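In defence of folding on the couch

I have a perfectly good ironing board. I also own a bed, a kitchen table and a laundry bench that the people who built this place clearly expected me to use. And every week I carry the whole clean load past all of them and dump it on the couch, and I've decided I'm done feeling sheepish about it.

My mum was a bed folder. She'd tip the lot out on the doona, sort it by person, and heaven help you if you wanted a lie-down before she'd finished. There's a logic to the bed, I'll give her that. You can't go to sleep until the job's done. But I've tested that theory many times as an adult and what happens is you shove the pile over to the cold side and sleep next to it like it's a large quiet dog.

The table has its fans too. Good height, easy on the back, nice flat surface for getting your creases right. But a table is hardly ever clear in my house, and I'm not going to wipe up toast crumbs and relocate the mail just so I can fold a tea towel. Besides, tables are slippery! Half the socks end up on the floor and then you're down there with them, finding other things you'd rather not have found.

The couch, though. The couch has a bit of grip to it. You put a shirt down and it stays where you put it. It's low, I admit, so you either sit at one end and twist or kneel on the rug in front like you're praying to it, and I'm a kneeler. I can do a full load in the time it takes to watch one episode of something I've already seen, and I've been known to stretch it to 90 minutes if there's football on and the game is close.

People get very worked up about this. I mentioned it at work back in August and you'd have thought I'd said I wash up in the bath. Apparently the couch is for sitting, and if you let laundry onto it you'll never get it back. Fair point, and I've lost a couch for 5 days running before today. But that's a putting-away problem, and I have that problem wherever I fold. Moving the pile to a more respectable piece of furniture doesn't make the drawers open by themselves.

What I will argue with anyone about is colour. My old couch was a Skalla in a sort of mustard, and I loved it, but everything vanished into it. Tan socks, beige undies, the good tea towels, gone. When it finally sagged past saving I went looking for something plain, and I stood in the shop imagining laundry on every single one of them. The salesman kept going on about seat depth. I wanted to know what a navy sock would look like on it. 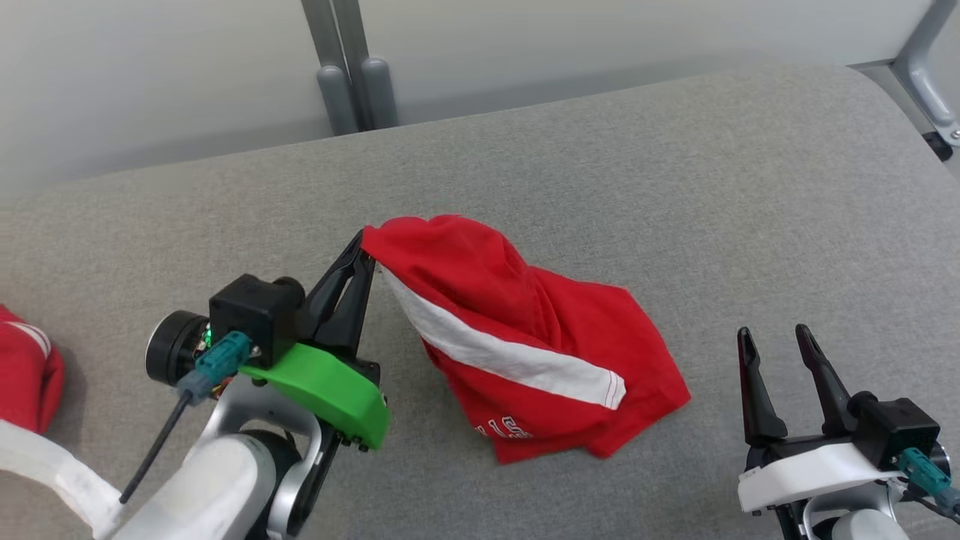 Grey is the answer, and I'll die on that hill. A mid grey in a fine weave, nothing shaggy, nothing shiny, no buttons for a hem to catch on. Whites show up, blacks show up, and anything bright practically shouts at you. A red shirt in a heap on grey fabric is a very easy thing to deal with: you can find a corner, pinch it, lift it, and if there's a white stripe running through it, follow that along to the hem and you've got your bearings. Sports gear is the worst stuff in the basket for sliding about and hiding which way is up, so I'll take any help I can get. Lettering's handy as well. If it's upside down, you know you are too.

I do have rules, in case you think I'm an animal. Nothing damp goes on the couch. Towels get done first so the pile stops looking so frightening. Nobody sits down on the unfolded end, and that includes me, as I have sat on a warm pile of flannelette "just for a sec" and woken up at 11 with a zip printed on my cheek.

And the ironing board? It's holding up the coats.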